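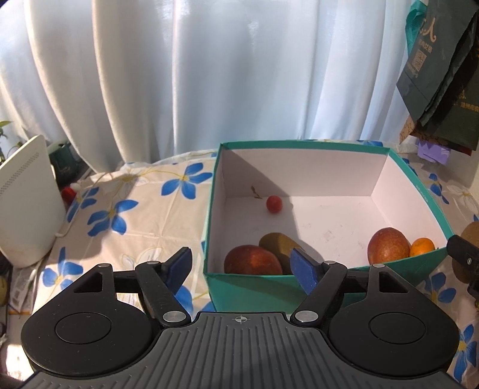
Keeping Fruit at Home: Your Questions Answered

6 min read

Every winter my inbox fills up with fruit questions. I think it's the gift boxes and the big bags of citrus, and everybody suddenly having more than they can eat before it turns. I've gathered up the ones that come most often and answered them the way I would if you were sitting at my kitchen table. Pour yourself something warm, I do go on a bit. – Carys Morgan

Can I leave fruit in the box it came in?

For a day or two, yes, and I do it all the time. Open the lid or fold back the flaps as soon as you get it home so the air can move around. After that I'd take everything out, look it over, and wipe the box down before anything goes back in. One soft piece at the bottom can spoil its neighbors surprisingly fast, and you won't notice until you smell it.

Is it all right to keep different kinds together?

It depends who is sharing with whom! Apples, pears and ripe bananas give off a gas called ethylene as they ripen, and it hurries along whatever is sitting beside them. That's lovely when you have a rock-hard avocado and less lovely when you have kiwis you wanted to last. If it's a small mix that will be gone by tomorrow, don't give it a second thought. For a week's worth of fruit, I keep the apples by themselves.

Should I wash everything when I get home?

I used to, and my mother still does, but I've come around to washing right before eating. Water left in the little hollows near the stem is where mold likes to begin. If you really can't stand putting unwashed fruit away (I understand, my sister is the same), rinse it in cool water and dry it thoroughly with a clean towel, including underneath. No soap, please.

My table gets sun in the afternoon. Does that matter?

It does, more than people expect. Even winter sun through glass can warm a piece of fruit on one side, and you end up with a peach that is mushy on the left and hard on the right. Draw the curtain for those few hours or slide the fruit to the shady end of the table. I move mine after lunch, when I remember.

What goes in the fridge and what stays out?

Berries, grapes and cherries go straight in the fridge. Peaches, plums, pears, kiwis and mangoes stay out until they give a little when you press near the stem, and then they can go in to slow them down. Bananas stay out. Citrus is happy on the table for about a week and much longer in the crisper drawer. Tomatoes I leave on the counter until they're fully ripe, stem side down, and I will argue with anyone over that.

Do I need a special container?

You really don't. I was given a Wotik fruit keeper a while back, the kind with a vented lid, and it's perfectly nice, but I had managed for years with a shallow box and a folded dish towel. What I'd look for is something wide and low, so the fruit sits in a single layer, and something with a smooth inside that you can wipe clean in 30 seconds. Deep bowls are pretty, but whatever is on the bottom gets squashed and forgotten.

How do I get fruit stains out of a tablecloth?

Quickly, if you can manage it. Blot the spot, don't rub, then turn the cloth over and run cold water through the back of the stain. For berry or cherry juice on washable cotton, I dab on a little white vinegar, leave it for a few minutes, and rinse again before it goes in the wash. Check the stain before you use the dryer – heat will set it. A busy pattern forgives a great deal, and I've stopped buying plain cloths altogether.

How do I get rid of fruit flies?

Put a little cider vinegar in a glass with one drop of dish soap and set it near the fruit. Then go looking for the cause, which in my house is usually a potato gone bad in the pantry or a sticky bottle in the recycling. Wipe out the fruit box too, especially the corners.

Mine is all going soft at once. What now?

Cut out any bruised bits, chop the rest and stew it with a splash of water and a spoonful of sugar. Anything moldy should go in the compost. Stewed fruit freezes well, and you'll be very glad of it in January on a bowl of oatmeal.

Last updated 5th December

49 shares | 2 comments

Brian Nyaga
Stem side down for tomatoes, always! My grandmother did it that way. Do you keep lemons in water in the fridge? I've heard they last longer but I've never tried it.

Carys Morgan
Hello Brian! I put mine in a sealed bag in the crisper and they keep for weeks, so I've never bothered with the water. Do let me know if you try it.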